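Review: The Pikon Safe Start Kit for Small Robot Arms

Rules for working beside a robot arm tend to come in two sizes: a binder you could stun an ox with, or a sticker that says CAUTION. The Pikon kit, put out by Mirkine, aims for the gap between them. It costs $696 and arrives in a box that took me longer to open than the first chapter took to read.

Inside are a 44-page handbook, a deck of check cards, a roll of floor tape, two lockout tags and a force gauge in a foam bed. The handbook is the good part. Whoever wrote it has plainly been bumped by something. It tells you to set the speed limit before you teach a single move, to walk the arm's full reach with the power off, and to write down who is allowed to change what. The section on cables made me get up and go look at mine, then sit down again feeling judged.

The cards are fine. There are 7 for daily use, and the daily ones get used. The monthly ones will, I suspect, be discovered again in December.

Now the gripes. The tape assumes your work area has corners, and a round table makes a fool of it. The force gauge is decent, but its manual has been translated by an enemy. And the chapter on people who sit down near the arm runs to half a page, when anyone who has put a robot near comfortable seating knows it deserves ten.

Galang sells a similar kit for less, with no gauge and a handbook that mostly tells you to consult an expert. I'd pay the difference. Kathleen Ní Bhriain, who shares the arm with me, would skip both and keep only the lockout tags – she has hidden one of them already.

Four stars. Buy it before the arm, if you can stand the wait.
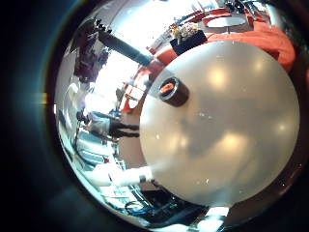

Round table, orange-red seats, blue cables by the arm.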